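# Plastic film keeps getting sucked onto / left on top of air purifier: does it matter?

Posted in Heating, Air & Damp
Tags: air purifier, outlet grille, airflow, storage

**Flulby**

I have a tall floor-standing air purifier, white, with a perforated front panel and a black slatted grille along the top. It stands in a utility room between the door and a shelving unit. The room is used for unpacking parcels, so there is usually film packaging about, and the top of the purifier is the nearest flat surface. Bags end up on it.

Three things I would like to settle.

First, the manual states that the front is the intake and the top is the outlet. If that is so, a bag on the top should be blown off, and on the higher speeds it is. On the lowest speed it stays where it is. Does the reduced outlet area do any harm to the motor over a few hours, or does the fan simply move less air?

Second, the particle reading climbs when a bag has been left there. On one evening it showed 64 with a bag over part of the grille and came down after the bag was removed. I do not know whether this is a real change in the room or the sensor reading its own recirculated air.

Third, there is now a slight rattle at medium speed. It may be unrelated. The filter has run for 1129 hours according to the counter, and the manual gives 2000 as the replacement interval. I have vacuumed the front panel with a soft brush but have not taken anything else apart.

I would prefer not to move the unit, as the only other socket is behind the washing machine.

*Edited to add: the carpet ends at the door, so the unit stands on vinyl. It is level.*

---

**Busero**

Just don't put bags on it. Mine has had all sorts on top, including a folded towel for most of a winter, and it still works. The rattle will be the filter not pushed in properly. Take it out and put it back.

> **Flulby:** Filter reseated. Rattle unchanged.

> **Busero:** Then it's the fan. Or the front panel, they're only clipped on.

---

**Adjei**

Taking the points in order. I am assuming the usual layout, with the front as intake and a single fan discharging upwards. Check this on your own unit by holding a strip of tissue to each opening in turn. At the intake it is drawn flat against the holes. At the outlet it lifts.

**Outlet obstruction.** With this kind of fan, blocking part of the outlet lowers the flow and usually lowers the load on the motor as well. The motor is, however, cooled by the same air that it moves. Less air means a warmer motor. A few hours at the lowest speed with part of the grille covered is unlikely to have damaged anything. A fully covered grille is a different case and the unit should be switched off until it is clear.

Thin film is worse than its weight suggests. A book leaves gaps at the edges. A bag settles into the shape of the slats and seals them, and a loose corner can work down between them.

**The reading.** Find the sensor inlet before drawing any conclusion. It is normally a small separate opening on the side or rear, with its own cover. Two explanations fit what you saw:

- The flow through the filter dropped, so the room was being cleaned more slowly while dust from the unpacking stayed in the air.
- The bag deflected the outlet air down the side of the casing and disturbed the sensor.

Leave the unit clear for an evening, open nothing in that room, and note the reading every half hour. Repeat with parcels being opened and the grille still clear. If the second set climbs in the same way, the bag was incidental. Cardboard sheds a good deal of fibre when it is cut.

**The rattle.** Since you have reseated the filter, go on to the following.

1. Switch off at the wall and remove the plug. Wait for the fan to stop.
2. Look down through the outlet grille with a torch held at a shallow angle. Looking straight down you will mostly see the slats.
3. Check for small pieces of film, tape or bag corner. Anything within reach can be lifted out with plastic tweezers. Do not push it further in with a screwdriver.
4. Take off the front panel and inspect the clips. Press each corner back until it seats.
5. Refit everything, plug in, and run at medium speed with one palm flat against the front panel. If the noise stops under light pressure, the panel is the source. A small felt pad at the loose corner will cure it.

If the noise continues with the panel held and nothing in the outlet, the fan itself needs looking at. On most units this means removing screws from the base, and I would leave it to the seller while the guarantee runs.

**Filter hours.** The counter measures running time only. It has no knowledge of how dirty the filter is. In a room where boxes are opened daily I would look at the filter at every 500 or so and go by its appearance and the airflow. At 1129 yours may be fine. It may also be well past useful.

On the matter of keeping the top clear, the picture below shows the sort of bag I mean: clear film, printed in blue and white, crumpled and lying over the slats of the top grille.

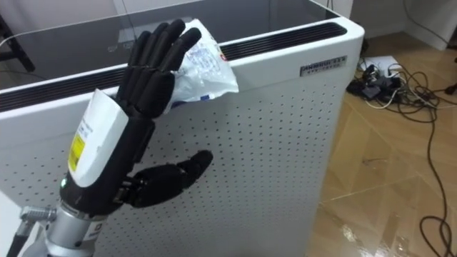
*Ganell Household Notes, p. 607*

Note how readily film of that kind folds over the top edge. A corner hanging down the front can also come to lie against the perforations, in which case both openings are affected together. Lift the bag away upwards in one movement. Dragging it along the grille invites it to catch on a slat.

For storage, a hook on the end of the shelving unit with one large bag on it, into which the others go, takes up no floor. Place it well away from the intake side, or you will have the same difficulty at a lower level. Leave the clearances given in your manual on all sides.

> **Flulby:** Tissue test done, front is intake, top is outlet. The sensor inlet is on the right-hand side, close to the top, so deflected air seems possible. There was a strip of parcel tape stuck to the underside of one slat. I could get hold of it with tweezers. The rattle is quieter but has not gone.

> **Adjei:** Try step 5 at all speeds, including the lowest. Panel noise usually appears over a narrow range of fan speed and stops above and below it.

> **Flulby:** It stops when I press the lower left corner. Felt pad fitted. I will do the two evenings of readings next week and post them here.

> **Busero:** So it was the front panel.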